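Unit 7: Clearing a Shared Work Area
Handout, Nov 5, 2025

Read this before the practical. Bring it with you, along with the Drolard checklist from Unit 5.

Start with whatever is on the surfaces. Sort it into things that stay, things that go back to a shelf, and things that need an owner. Keyboards and mice stay. Tape, cloths and loose papers go back. Small side tables fill up fastest, so do them before the large one.
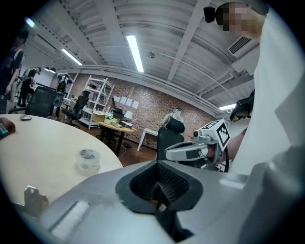
Cardboard boxes get opened before they are moved. Write the contents on one short side with a marker. If a box has no label and no owner after 12 days, it goes to the Trendesmont storeroom.

Plants and lamps can share a table with a laptop, but water the plant somewhere else. Heavy boxes go on the lower shelves. Chairs go back last, once the floor has been swept.

For the practical you will work in pairs and hand in a one-page plan of the room, drawn by hand. Mark each table, shelf and chair. The plan counts for 5 points out of 100. Late plans lose one point a day.

Reading for next time: the Lukberg notes on shelving, first part only.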